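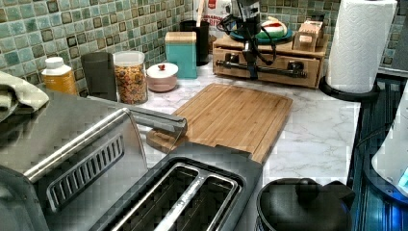
Bernadette Tierney reckons the toaster should live in a cupboard and come out only for breakfast, and she told me so before I'd even got my shoes off. She wasn't alone. By the time the kettle had boiled at the Wositz Street hall last month, half the room had an opinion on what deserves a spot on the kitchen bench, and the other half was waiting for a turn.

I went along for the first of the Clear Bench mornings, a free get-together for anyone who'd like a bit more room to chop an onion. Sixteen people turned up, which is pretty good for a wet morning in May (and there was cake, which never hurts). The idea came from Colette Royer, who moved into one of the Gisberg flats over summer and found she had less bench than she'd had in her old caravan!

Her method is simple enough. You take everything off, wipe down, and put back only what you used in the past two days. The rest goes in a box by the door for a fortnight. If you go digging for something, it's earned its place again.

I tried it at home that same afternoon. The cutting board stayed in the middle, no argument there – I use it for everything, and the juice groove saves me every time I do tomatoes. The toaster stayed too, sorry Bernadette. It was the row along the tiles that gave me trouble. I'm fond of my canisters and jars, and I like seeing the colourful mix through the glass, but they do creep forward when you're not looking.

Baptiste Leclerc had the tip I liked best, and that's to measure the bit you've got free before you start. His was 70 centimetres at its widest. He didn't say what it came to afterwards, though he looked very pleased with himself.

There was a fair bit of back and forth about towels as well. Colette wants them on a hook. Lucienne Barbier drapes hers over whatever's closest and has no plans to change, and I have to say I'm with Lucienne.

The next morning is at the same hall in June, starting at 10 am. It's free again, tea and coffee are provided, and you're welcome to bring a photo of your own bench if you're brave. Kanyarat Saithong is also running a swap table for spare jars and canisters, so give them a wash first and make sure the lids fit. Names go on the sheet inside the hall door.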